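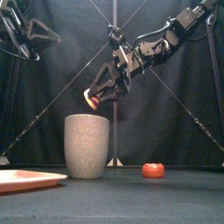 Souad Salem wrote to say that the parish names in the first release were hard to match, and asked whether Latarwood and Cloltcombe could be kept apart. They now are. Anyone with the old file should download it again.

# Cloltcombe field names

A plain list of field names copied from the 1833 survey of Cloltcombe and the part of Latarwood south of the brook. Last changed July 9, 2021.

## Files

- `fields.csv` - 118 rows, one per field
- `owners.csv` - 44 rows, one per owner
- `notes.txt` - doubtful readings, by field number

## Columns in fields.csv

| Column | Meaning |
|---|---|
| `no` | number on the survey map |
| `name` | spelling as written |
| `name_std` | modern spelling, where one is known |
| `parish` | `C` or `L` |
| `use` | arable, meadow, pasture, wood |
| `owner` | matches `id` in owners.csv |

Areas are left out. The survey gives them in acres, roods and perches, and the ink has faded badly on two of the sheets.

## Known problems

- Field 100 is named twice, as Long Ham and Lang Home. Both are kept, split by a semicolon.
- The Mansour copy of the map has a few names the survey lacks. They are not in this release - expect them in September.
- Blank `use` means the survey was blank.

Corrections are welcome. Please give the field number and the sheet.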